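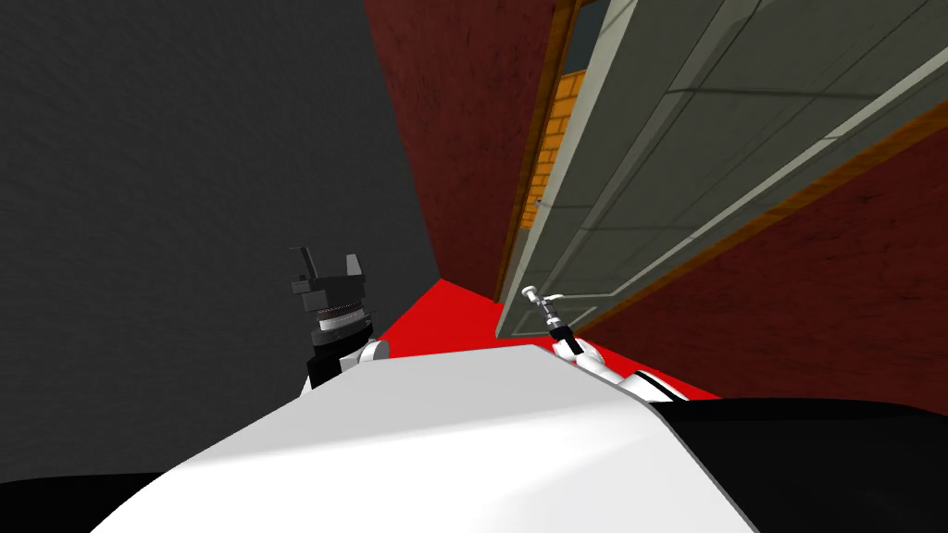 Grey-green door, both arms forward.

August 2025 – hybrid running cost sheet, second pass

Picked this up again after leaving it since December. The question is still whether the petrol hybrid wagon works out cheaper for us over three years than the diesel it would replace on the Hukwood run. First pass said yes, by a fair margin. I don't trust that margin, so I went back through the inputs.

Fuel first. The old sheet used the brochure figure for the hybrid and our own fill-up receipts for the diesel. Not a fair comparison. Swapped in the loan car's log, which covers 459 km of mixed driving, mostly highway with a bit of crawling through Boritz at school time. Consumption came out worse than the brochure on the highway and better in town. Short log, but it's ours.

Tires: no change. Same size on both cars, same price from Weerasinghe.

Servicing: the Emis quote has the hybrid at $31 a visit less than the diesel. Part of that is the diesel's fuel filter, which they do every second service and had averaged in. Brake pads should last longer on the hybrid with the regen. I've left them equal for now – no numbers of our own yet.
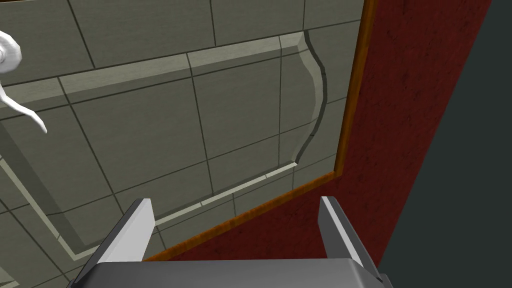

Gripper open over the tile, red area showing between the fingers.

Registration and insurance: insurance is $235 a year more on the hybrid. This was missing altogether from the first pass and accounts for a good chunk of the margin. Rego is close enough to ignore.

Resale: the weak spot. Old sheet had both cars losing the same percentage, copied down the column. Split them into separate cells so they can be changed independently. Have not changed them. Need asking prices for three-year-old examples of each, similar mileage, private sale only.

Result with the above: hybrid still ahead, but by much less, and it flips if resale drops a few points. Wouldn't put it in front of anyone yet.

Also found the distance cell was in miles in one tab and kilometres in the other. Fixed. Old version kept as tab 1 in case anyone wants to see where the first number came from.

To do:
Second tank in the loan car, highway only, cruise at the limit
Ask Emis whether the hybrid battery fan filter is in the quote or extra
Check 12 V battery price, it's a different type from the diesel's
Resale figures
Row 13 still has a typed-in value where the formula should be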